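Can a machine put the leftovers away yet?

Posted Tuesday by grolow_gil in Home Automation > General chat

Right, I'm going to say it - I think we're closer than most people on here believe.

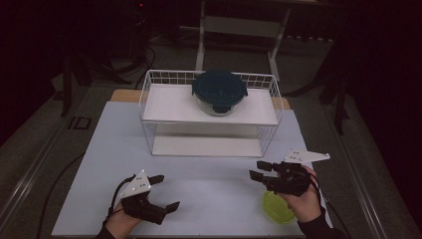

I've been following the household chores stuff for a couple of years now and the bit that gets me excited is how dull the jobs have become. It used to be backflips. Now it's lids, shelves, bowls, the sort of thing I do half asleep after tea. Lift a glass tub with a clip-on lid off a wire shelf, set it down, put it back. Two hands, one object, no drama. I love it!

My own kitchen test would be simple. One wire rack, one glass tub, one bowl, and it has to tidy them without me hovering. I reckon we'll see that in an ordinary house well before my boiler needs replacing. Who's with me?

--

varkeck_vi wrote:

Half with you. I work on a packing line at Longo and we've had two arms on the end of it since March. They are brilliant at the one thing they do. Same carton, same height, same way up, all shift long. The day the cartons came in slightly squashed, we were back to doing it by hand until dinner time.

A kitchen is squashed cartons all day long.

--

grolow_gil wrote:

Fair, but your arms were told exactly where to go, weren't they? The newer approach is to have a person do the chore with a pair of grippers in their hands, again and again, and let the machine learn from that. So it sees the tub a bit to the left, a bit to the right, turned round, shoved to the back. That's a different animal from a packing arm.

--

pegbag wrote:

Clear glass though. I can't see my own glass tubs in the cupboard and I've got eyes. Cameras have a rotten time with it, they look straight through to whatever is behind. A coloured lid must help a lot, as at least there's something solid to aim for. Take the lid off and I'd want to see it try again.

Also, wire shelves. Anything with a narrow foot tips on mine. A flat panel would be much kinder.

--

solder_and_tea wrote:

Pegbag is right about glass. I built a little two-finger gripper for the workshop and it was happy with tins, blocks, rolls of tape, anything with a flat side. Round glass was the worst by miles. Squeeze too gently and it slides, squeeze harder and you start wincing. I stuck some rubber from an old bike tube on the fingers and that made a huge difference - still not something I'd trust with the good dishes.

The thing I'd add is that trying chores with grippers in place of your hands is a real education. I tried a whole morning of it. You find out how much your fingertips are doing. Opening one locking tab on a food tub took me 17 goes. Seventeen! My hand does it without asking me.

--

varkeck_vi wrote:

That's my point in a nutshell. If a grown adult with a brain and good eyes needs 17 goes using the same sort of fingers, what chance has the machine got?

--

solder_and_tea wrote:

Better than you'd think, because I was quick by the end of the morning. Once I'd learnt to brace the tub with one gripper and push the tab with the other it was nearly every time. So the fingers can do it. It's the knowing how that takes the practice, and that's the bit they can be shown. I came away more hopeful than I went in.

--

fisel_fan wrote:

Can I stick up for the boring machines? I've got a Fisel floor sweeper and it has done more chores in my house than any clever arm ever will. It gets stuck under the sideboard and eats the odd sock but the floor is clean when I come down. I don't need hands. I need more things that do one job.

--

grolow_gil wrote:

I've got nothing against sweepers, mine runs every night. But you still pick the socks up first, don't you? Somebody has to do the bit above floor level. That's the job I want done - the table, the rack, the draining board.

--

fisel_fan wrote:

I do pick the socks up first. Annoying point, well made.

--

pegbag wrote:

I'd settle for one that unloads the dishwasher and leaves the knives to me. If it drops a plastic bowl, fine, bowls bounce. Start with plastic and work up to glass when it's earned it.

--

varkeck_vi wrote:

OK, plastic bowls I'll give you. I'll even say it'll manage a tidy shelf if I leave everything where it expects. My teenagers' kitchen at half eleven at night, no chance.

--

grolow_gil wrote:

I'll take plastic bowls and a tidy shelf! Going to set up my own rack at the weekend and have a go with some cheap grabbers to see how I get on with the tabs. Will report back.

Comments (2)

mossy_lane: Bike tube on the fingers is a great tip, thanks. Did you glue it or tie it?

solder_and_tea: Double-sided tape first, then a cable tie at the base. The tape on its own crept.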